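Setting up your club and match days in Pluridach

Section 2: Fixtures, squads and the first whistle

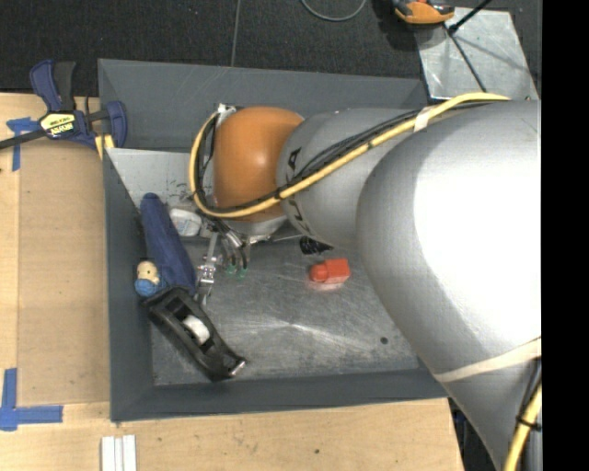 Orange wrist joint and yellow cable on a robot arm.

Welcome back! By now you should have your club account open and your badge uploaded, so we can get on to the part most secretaries look forward to, which is putting the season's fixtures in. Set aside a quiet half hour with a cup of tea, as it goes much more smoothly if you do it in one sitting.

Adding your fixtures

1. Open the Season tab and choose New season. Give it a name your players will recognise, because they will see it on their phones.

2. Pick your league from the list. If yours is missing, choose Other and type it in yourself. Clubs in the Carkine Sunday divisions will find theirs under C, with the youth sections listed separately a little further down.

3. Tap Add fixture and enter the opponent, the ground and the kick-off time. Use the 24-hour clock - 14:00 and not 2 - or the match will land in the small hours and your goalkeeper will ring you about it.

4. Mark each match Home or Away, then press Save before moving on to the next.

Note: If your league sends out a spreadsheet, you can bring the whole lot in at once with Import. It copes happily with over 1,001 rows, so even a big club with teams at every age group should fit.

Naming your squad

5. Go to Squad and add each player with a shirt number. You may register up to 35 players for one team.

6. For each match, tick the players who are available, then drag your starters above the line. Anyone left below it goes on the bench.

7. Choose a captain by holding your finger on the name until the armband shows up.

Caution: Removing a player from the squad also removes their goals and cards for the season. If somebody is only injured or away working, set them to Resting and their record stays put.

Postponed matches

Pitches being what they are in April, you will need this sooner or later. Open the fixture, choose Postpone and leave the new date blank until both clubs have agreed one. Everybody in the squad gets a message within 20 minutes, and so does the referee if you have added one.

Note: The idea of leaving the date blank came from Rigoberto Bermúdez, fixtures secretary at Melberg Athletic, who had a cup tie against Bosman Rovers moved so often that his players stopped reading the messages. Thank you, Rigoberto!

8. When the new date is settled, open the same fixture and press Rearrange. Please don't add it again as a new match, or it will count twice in your league table.

Section 3 covers entering results and scorers.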